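Home Posts Replies Media Likes Search Log in

Monday, January 17, 2022. I've been asked to boil our laundry-task rules down to something people will read. The current document has 352 numbered clauses. Clause one defines "clause." A thread.

Rule 1. The door gets opened all the way before the arm goes anywhere near the drum. All the way means to the stop. A half-open door drifts, and then you spend your afternoon reading force logs and feeling bad.

Rule 2. Approach slow and centered, fingers together. Closed fingers are one thing to keep track of. Open fingers are two things, and one of them will find the gasket.
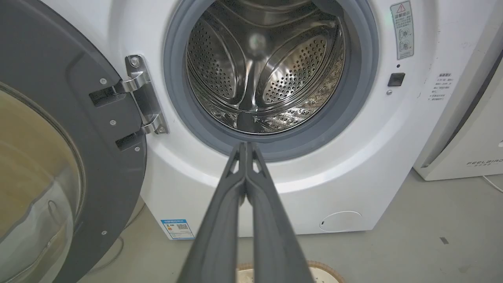

Rule 3. The gasket is not a guide rail. I put this in bold in the Clunov draft and it came back with a comment asking if it could be a guide rail at low speed. No. Rubber grabs. You won't like what it grabs.

Rule 4. Speed inside the drum is capped at 50 millimeters per second. Yes, it's dull to watch. Bring a sandwich. Nerea Garrido wanted 30 and I wanted 80, and we met at a number that annoys both of us, so I assume it's correct.

Rule 5. Write down what's next to the machine. Our old checklist had a whole page on the washer and one line on everything else in reach, and that line said "misc." Neighbors, cords, baskets, walls. If the arm can get there, it's part of the workspace and it goes on the sheet. 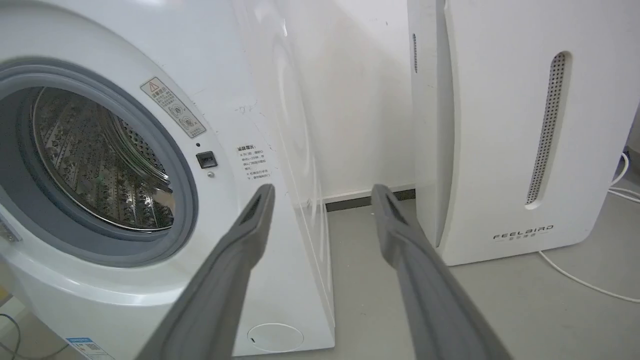 Cords get their own line, by the way. Where each one runs, and who moved it last. I fought for that second part for most of March and I'd do it again.

Rule 6. If you lose sight of a fingertip, stop. Don't reason it out. I have watched very smart people reason it out — the wall has a dent named after one of them. (Esteban. The dent is called Esteban. So is he.)

Rule 7. No improvised test loads. Load items come off the approved list, they have a number, and the number goes in the run notes. "Fluffy thing" is not a number. Neither is "the usual."

Rule 8. Anything hard that's in there with something soft gets its own entry. Buttons, zippers, clips, all of it. The Triris template lumps them together as "load contents," and then six weeks later someone asks what made that noise. 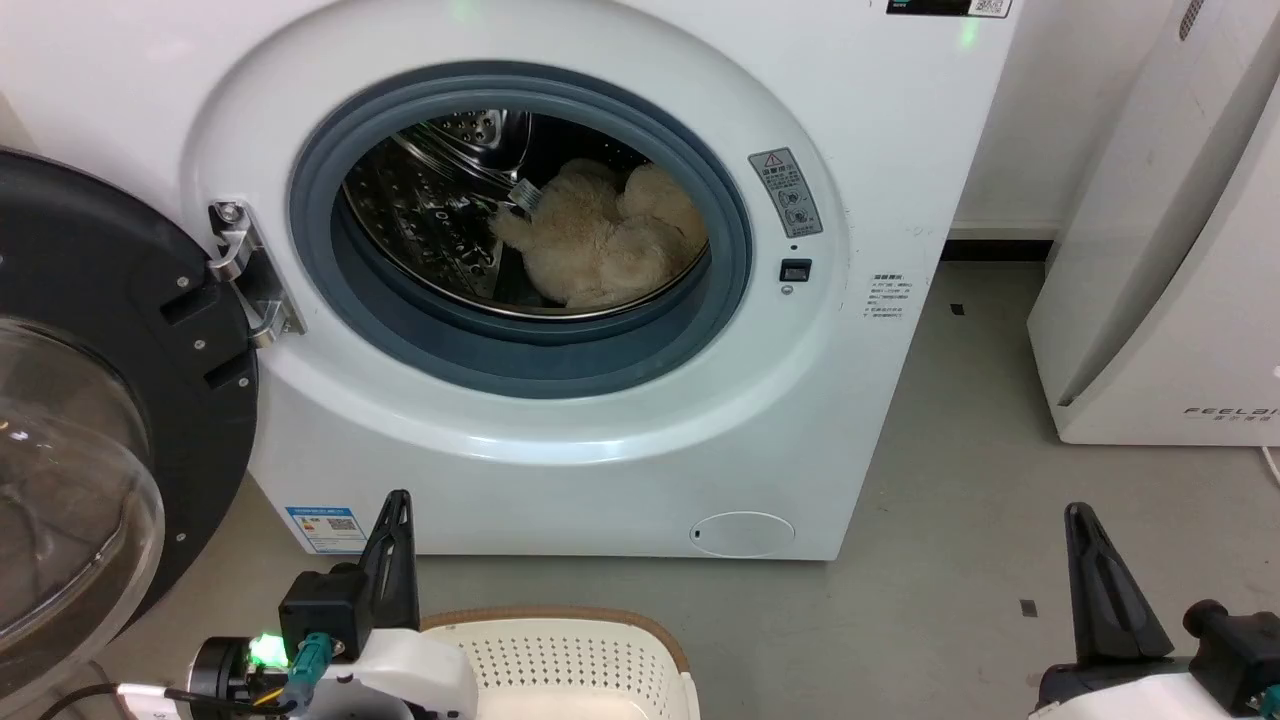 Teddy bear and a small metal clip in the drum, basket out front. Two items, two entries.

Rule 9. The basket goes in front of the opening, on the floor, before the run starts. Scooting it over with your foot mid-run counts as entering the cell. Rosalía Figueroa has heard every version of "it was just my foot" and accepts none of them.

Rule 10. Log the boring runs. We have 777 on file and the interesting ones make no sense without the dull ones to hold them up against.

Someone already replied asking if this lines up with the Trusow checklist. Mostly. Theirs lets you skip the door check on repeat runs. Ours doesn't, see Rule 1, see also my afternoon.

Full document's going out for comments this week. It's down to 351 clauses. I cut the one defining "clause."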